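Cutting down the newsletter

Posted Dec 2, 2019

I have been putting out our street newsletter for 8 years now and this is the first time I have sat down and worked out what it costs me. The number I got was $3,163, all in, counting the two printers I wore out. I'm not complaining. It was spread over a long time and I like doing it. But it did make me look at the whole thing again, and I have made some changes that a few of you have asked about, so I'm writing them down.

The first change is the length. It used to run eight pages, folded, and by the end of most months I was filling the last two with whatever I had. Old recipes, a word search, the bus timetable that everybody has on their phone anyway. It is now four pages. I thought I would get complaints and I got one, from Dexter Ocampo, who did the word search every month and wanted it back. It is back. It takes up a quarter of a page.

The second change is the printing. I was doing it all at home, which meant a Sunday afternoon of standing by the machine and pulling out jams. The copy shop on Tikberg Road does it now. Their price per sheet is a bit higher than my ink and paper, but they fold it too, and the folding was the part that hurt my hands. I send the file over on a Thursday night and pick up the box on Saturday. The one time it went wrong was in August, when I sent them the wrong version and we ended up with a front page that still said HEADLINE GOES HERE. That was my mistake and I handed them out anyway.

I also dropped the color. The photos look worse and I don't think it matters much. If you want to see Hemant Katiyar's tomatoes in color you can walk down and look at them.

Layout is the part I get the most questions on, and there isn't much to tell. I use the same word processor I use for letters. Two columns, one typeface for everything, headings in bold. I tried a proper layout program for a few months and spent more time looking for buttons than writing. Jennylyn Marquez knows how to use it and offered to take over that side, and we tried that for two issues. They looked very good. They were also both late, because I kept sending her corrections, and by the second one we agreed it was better for one person to do the lot.

What I do now is keep a folder on the desk and put things in it as they come. Notes through the door, a card from somebody who moved away, a date for the drain work. On the last Wednesday of the month I empty the folder and type up what's in it. Anything that doesn't fit goes back in for next time, unless it has a date on it. Obituaries always go in and always at the length the family gives me.

The food page has stayed. It's the one people cut out and keep. I used to write it myself, but I only know how to cook six things, so now it goes around. Dindo Navarro did the last one and wrote far too much, all of it good. I cut it in half and he was fine about it. This month is snacks for when people drop in.

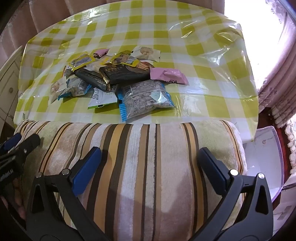 Snack packets on a checkered tablecloth

Forty is the one that went out on Saturday. The numbering looks low for eight years, and that's because I only started numbering when the library asked me to. They keep a copy of each one in the local box and needed something to write on the label. Everything before that is just known by its month, and there are a couple of months I don't have a copy of at all. If anyone has kept them I would like to borrow them for a day.

Delivery is the same as before. I do our side and the flats, Simão Cordeiro does the far side and Lumbao Court. I'm still not going to put it online. People ask every time – mostly the ones who already get a paper copy.

Next one is due out before the holidays, so please get your notes to me early. Through the door is fine, and the gate sticks, so give it a push.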